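How many takes before it learns to pick up keys? And do the bad ones count?

Posted by Vilja Ahonen, 2020-03-27

Hi all! I've been lurking for a while and finally have something to ask. I'm gathering examples for a learning system (the job is simple: pick up a set of keys, set it down in front of a little stand, let go) and I'm doing it with a pair of handheld grippers, one in each hand, sitting at the table. I've got 100 takes so far and my forearms are killing me.

The trained version is pretty hopeless. It goes to the right area and then pinches the air right next to the fob. My plan was to keep going until I hit 800, but before I lose another week to this I'd like to know if I'm doing something dumb. I start every take with both grippers up over the board, and I've been putting the keys back in pretty much the same spot each time so things stay consistent. 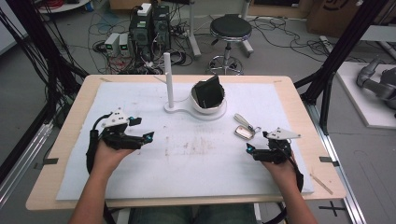 Both grippers up over the board, keys to the right of the stand.

Also, I've been deleting any take where I fumble the grab. Should I be keeping those? My coworker at Vemau says keep everything, but he also keeps everything in his garage, so.

Seraina Hofstetter

Don't do 800 of those! "The same spot each time" is your trouble, I'd bet money on it. If the keys never move, it can learn where to go without ever looking at them. Move them after every single take. Near edge, far edge, left of the stand, turned around, tag flipped over. I shuffle mine with my eyes shut, or I end up with the same 5 favorite places without noticing.

On the fumbles, I keep the ones where I missed, backed up and got it on the second try, because those show it how to recover. If I dropped the thing on the floor or stopped to scratch my nose, that one goes. Put the keepers in their own folder so you can train with and without them and see.

And take breaks! My takes from late in the day are slow and wobbly and I can see it when I play them back.

Tihomir Todorova

Check your finger tip markers. If they get covered up by your other hand the width reading goes bad.

Leonie Oberholzer

Agree with Seraina about moving the keys. One more thing, vary where your hands start too. You say both grippers begin up over the board, fine, but start some takes high, some low, some with one hand way off to the side. When we did this at Pondley every take began from the same pose and the thing got lost the minute it drifted off that path.

I'd do a new batch of 100 with everything moving, train on that alone, and compare it to what you have now before recording any more.

Comments

Vilja Ahonen: Did the new batch over 4 sessions. It closes on the fob most of the time now! Still misses when the keys are right up against the stand, so I'm recording more of those.

Edeltraud Mayrhofer: Does the shiny side of a tag cause trouble for anyone else? Mine gets confused under the ceiling lights.

Seraina Hofstetter: Edeltraud, yes, a bit. I recorded some with the lights off and the blinds open and it helped.

Filed under: Robots & Automation > Recording and training

Related
Two hands or one for small objects?
Naming your takes so you can find them in October
Gripper strap keeps slipping off my wrist
Pfister mount or print your own?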